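**Council filled the empty seat by appointment, can we still force a special election?**

**wullach_eastside**

posted 23 March 2018

Small city, Wullach, council of five. One member quit mid term. The other four voted to appoint a replacement instead of calling an election, and the person they picked used to do permit work for Brinkmann. Brinkmann wants the Wutard rezoning. You can see why people are mad.

Our charter says residents can petition for a special election on a council vacancy. Needs 143 valid signatures from registered voters in the district, filed within 60 days. What it does not say is 60 days from what. The resignation? The vote to appoint? The day the new one got sworn in? Three different dates and the earliest one makes it really tight for us. I called the clerk's office and got "you may want to consult an attorney", thanks.

Also does it matter that the council already appointed someone? A guy at the meeting told me the petition right dies once the seat is filled. Sounds wrong to me but I can't find anything that says so either way.

Other stuff I'm not sure on:

- can the same person sign AND carry the sheet
- do people have to write their address the way it's on the voter roll or is close enough ok
- if we hand in early and we're short, do we get to add more 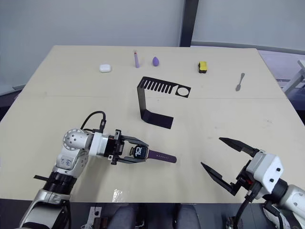 The rezoning vote is supposed to be in August, so if the special election lands after that the whole thing is kind of pointless, at least for Wutard. I'd still do it but I'd have a harder time getting people to carry sheets. We have the voter list (paid for it, came as a printout AND a disk, the disk wont open) and plan to check every name ourselves before turning anything in. There's that big beige tabletop to work on, and the faint seam across the middle is handy, checked sheets one side of it and unchecked the other once the small stuff on the far half gets moved. Is there a better system than that? Two people reading names out loud seems slow. And should the checkers be different people from the carriers, or does it not matter.

Not looking for opinions on whether the rezoning is good. There's plenty of that on the Lellaven county board already and it's not pretty.

---

**precinct_rat**

Not a lawyer. Have done four of these, two made it to the ballot.

The date thing first since it's what kills petitions. File by the EARLIEST possible date. Don't argue about it. If you count from the resignation and make it, then it doesn't matter which reading is right. If you count from the swearing in and a judge picks the resignation you're done, and all those signatures go in the trash. And check what date the resignation took effect. The letter might be dated one day, read into the minutes another day, and be "effective at the end of the month". Get the letter. It's a public record, ask for it in writing, email is fine.

Seat already filled — depends on the exact words of the charter. Read the vacancy section next to the petition section. If it says the council "shall fill by appointment until the next regular election" and stops there, you might have a problem. If it says "until a successor is elected" then the appointment was always meant to be temporary and your guy at the meeting is just wrong. Ours had the second kind. Also look for an ordinance, not just the charter. Cities love to put the actual procedure in an ordinance and then not mention it anywhere.

Signing and carrying: fine in most places I know of, but the carrier usually can't be the one who witnesses their own signature. Easy fix, sign somebody else's sheet.

Addresses: get them exact. "Close enough" is up to whoever is checking and you do not want to depend on that person's mood. People who moved inside the district and didn't update are your biggest loss by far. Carry blank registration cards. Have them fill out the card first, THEN sign, and get the card turned in before you file the petition. Doing it in the other order sank a whole page for us.

Adding more after: look for the word "cure" or "supplement". If neither is in there assume no.

Get way more than 143. I would not file with less than half again as many. People sign who live across the street from the district line and swear they're in it. People sign for their husband. People sign twice cause they forgot.

On checking, yes keep carriers and checkers apart. A carrier will talk themselves into a bad signature every time, they remember the person and how nice they were. Reading aloud is slow but it does catch things. What worked better for us was sorting the sheets by street and getting the roll sorted by street too, then one person works a street start to finish. Strike bad lines yourselves with a ruler, one line through, initial in the margin. Do not white anything out. Do not rip a sheet. Don't unstaple anything if it came stapled, they can throw out the sheet for that in some places.

Last thing, timing. Find out how long the clerk gets to verify. Ours was 30 days and she used all of them. Then the council has to set a date, and they'll pick the latest one they can. Work backward from August before you promise anybody anything about the rezoning. 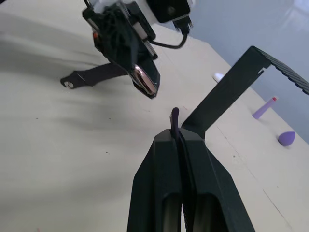

**gravelroad77**

Agree with most of that but I'd go talk to the clerk in person. Phone gets you the attorney line, the counter gets you an actual human. Don't ask "what's the deadline", they can't answer that, it's legal advice. Ask "what day will you stop accepting this form". Totally different question and they'll usually tell you. Then ask if you can have it in an email.

Also ask if theres a required form! Precinct_rat didn't mention it. Our group made a nice looking petition with the text in bold at the top and the city has its own form with the text in a box, and the margins matter, and every sheet we had was no good. Lost two weeks. Some cities make you file a notice of intent first too, before the first signature. If you've already started collecting, stop and check that today.

About the appointed member and Brinkmann, separate issue but might get you more in less time. If they did paid work for Brinkmann recently there may be a conflict rule that keeps them off the Wutard vote entirely. Look for a disclosure form, they should have had to file one on taking the seat. If it's four voting on the rezoning and they split, in a lot of places a tie means it fails. So you could get what you're after in August without any election. I know you said it's not about whether the rezoning is good but you did bring up the date.

You can do both at once. I would.

---

**lurkerinlellaven**

same thing happened over in our part of the county few years back and the petition was fine but then nobody decent ran. just saying, have a candidate. filing window for a special is usually really short

also the disk — take it back and tell them to email you the file. you paid for it

---

**wullach_eastside**

ok this is great, thank you. Quick update. Went to the counter. There IS a form. We hadn't started collecting thank god. No notice of intent needed but the carrier has to be a registered voter in the city, which drops one of our best people, she's just over the line.

Charter says "until a successor is elected". So that's good I think?

Asked for the resignation letter, they said a few days. Going with the earliest date no matter what it says. Clerk gets 30 days like precinct_rat's did, and the one at the counter said they don't normally need all of it but wouldn't put that in an email, fair enough.

Disclosure form isn't on the city website anywhere. Put in a request for that too. Got the voter list by email so we can sort it by street now, that part was easy, should of asked the first time.

Still don't know on the cure thing. Word isn't in the charter, still have to read the ordinances and they're scanned sideways. Will post when I find it.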